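**Wonico Computer Refurbishment — program update, 23 May 2026**

1/ Wonico has completed intake for the spring round of its desktop refurbishment program. A total of 33 towers were received from offices in Ploltport and Memon during April.

2/ Each tower is laid on its side and opened before any work begins. Dust is cleared from the power supply area and the drive cage, and the cables are checked for wear.

3/ Nine units did not pass the first inspection. Usable parts from these units, chiefly memory and optical drives, have been labeled and placed in stock.

4/ Memory is tested one module at a time. Modules that report errors are recycled and are not offered for resale — this applies to every model we accept.

5/ Organizations planning a donation are asked to remove hard drives containing private records, or to request a signed erasure form in advance. Power cords may be included. Monitors cannot be accepted at this time.

6/ Completed desktops will be offered first to the Flellico adult learning center, with a limit of two per classroom. Remaining units will be listed on our public page.

7/ Questions about pickup or eligibility may be directed to Fredy Tamayo, Program Coordinator, at the Ploltport office. Please have the model name of each tower ready when you call. 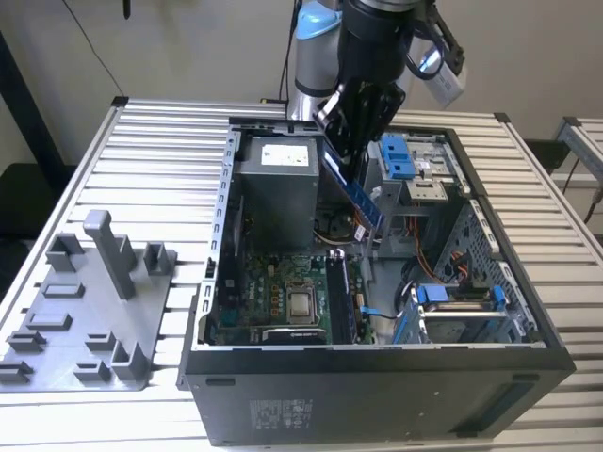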